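Visit report: Drolora consumer research center, Fitholm

Our group of nine from the brand management course spent a Friday in June at the Drolora research center in Fitholm. The host was Ingvild Nygård, head of category planning. Arvid Sjögren from the pricing team joined for the afternoon. The program ran from 9:15 a.m. to 4:30 p.m. with one break.

The first session covered how the center recruits its panel. Drolora keeps 3,000 households on file and refreshes a quarter of them each year. Households are classed by purchase frequency and by store format, and income is recorded but not used for selection. Nygård said that income had predicted very little in the packaged food categories and was dropped as a quota variable after two rounds of testing. Several of us questioned this. She showed the category tables for crispbread and coffee, where the spread between income bands was small, and conceded that the result would probably not carry over to cosmetics.

The second session was a review of the Premeo relaunch. Premeo is a line of instant soups that lost shelf space in the Ruotsalainen supermarkets over four years. The team tested two positions, one built on preparation time and one on ingredients. Of 515 respondents who completed the first wave, 507 returned for the second, a retention rate most of us had not seen outside paid clinics. The preparation time position won on recall and lost on stated willingness to pay. The company went with ingredients and raised the price.

Rachid Lamrani from our group asked how the sales force had been brought along. The answer was brief: the regional managers saw the research before the advertising agency did. Their objections to the first pack size were taken into the final brief, and the smaller pack was withdrawn before launch.

After lunch Sjögren explained the shelf test room. Shoppers are given a fixed budget and a list, and 147 facings are rearranged between runs according to a plan drawn up the week before. Eye tracking was used until last year. It has been replaced by plain receipt data and a short exit interview, mainly on grounds of cost. He also presented the price ladder method, in which each respondent moves up or down in fixed steps until the choice changes. The slides for this part will be sent to participants.

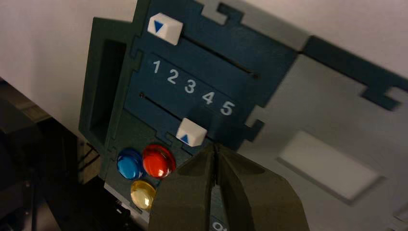

Panel with slots and the numerals 1 to 5.

The closing discussion dealt with the handover between research and brand teams. Helge Rustad argued that reports should carry a recommendation. Nygård disagreed and prefers that the brand manager write it, with the researcher present. The question was left open.

Practical notes: the center is a 12-minute walk from Fitholm station. Visitors sign a confidentiality form at the front desk. Groups are limited to 12. Requests for the fall term go through Randi Sjöberg at the course office.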